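Riscombe Community Boards > Home & Shed > Finishes and Timber

Topic: Refinishing a light timber desk, oil or poly?

gumleaf_38
Picked up a second-hand desk in a light striped timber. The old finish has gone patchy where the keyboard sat and there are two white rings from mugs. I've sanded one corner back to 180 to see what's underneath and it came up well. Now I can't decide between a hardwax oil and a water-based poly. It gets used every day for work and hobby stuff, so there will be drinks, glue and the odd dropped screwdriver. Budget is flexible but I don't want to do this again in two years.

mortiseandtea
Hardwax oil. You can patch one spot without stripping the whole top. With poly, once it's scratched through you're sanding the lot. I used the Zalberg satin on a kitchen bench and I've touched it up twice in 6 years, ten minutes each time.

dpk_sheds
Disagree. Oil is fine on a dining table that gets wiped down and left alone. A work desk has wrists and forearms on it all day and the sheen goes uneven along the front edge. Three coats of water-based poly, cut back with 400 between coats, and forget about it.

mortiseandtea
Mine hasn't gone uneven.

dpk_sheds
Yours is a kitchen bench. Nobody leans on a kitchen bench for eight hours.

Tallowwood
What colour do you want at the end? That matters more than the argument above. Oil will warm a light timber up and bring the stripes forward. Water-based stays close to the raw colour. Oil-based poly goes amber over time, so if you like it pale, avoid that one.

gumleaf_38
I'd like it to stay light. Gloss doesn't bother me, my partner would prefer matte.

Tallowwood
Then water-based, or a hardwax oil with a bit of white pigment in it. Try both on the underside first.

kerb_find
I'd go gloss if you can live with it. Satin hid the grain on mine and I ended up going over it again. Gloss on a pale striped top looks like this:

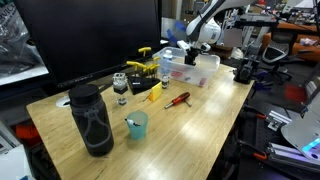

Gloss top with clutter on it

You do see dust and fingerprints more. I wipe it with a damp microfibre cloth and that's all it gets.

dpk_sheds
Good depth in that grain. Poly?

kerb_find
Water-based poly, Citent clear gloss, 5 coats. First one thinned ten per cent.

mortiseandtea
Five coats is a lot of plastic.

kerb_find
It's a desk. I put metal tools down on it.

Ravensbourne
Late July was the worst time I ever tried this. The garage was too cold and the second coat stayed tacky for days. Read the minimum temperature on the tin and bring the top inside if you have to. Also check whether it's veneer before you sand any further. Look at the end grain on the edge. If the stripes on top don't carry over the edge, stop at 180 and go by hand from there.

gumleaf_38
Just had a look and the stripes do carry over, so I think it's solid. What's the go with the mug rings, will they sand out?

Ravensbourne
White rings are normally moisture in the old finish, so yes. Black ones are in the timber and you'd need oxalic acid. Gloves and a mask if it comes to that.

Tallowwood
Meesuk had the one-litre tins of hardwax marked down when I was in there. I paid $38. The four-litre water-based was still full price.

dpk_sheds
One litre of poly is plenty for a desk. Don't buy four.

gumleaf_38
Thanks all. Going to do two test patches underneath, one of each, and leave a wet glass on them overnight. Will post results.

mortiseandtea
Give the oil a full week to cure before you do the glass test or it isn't a fair comparison.

dpk_sheds
Same goes for the poly.

Ravensbourne
Label the patches with pencil on masking tape. I did four once and couldn't tell which was which.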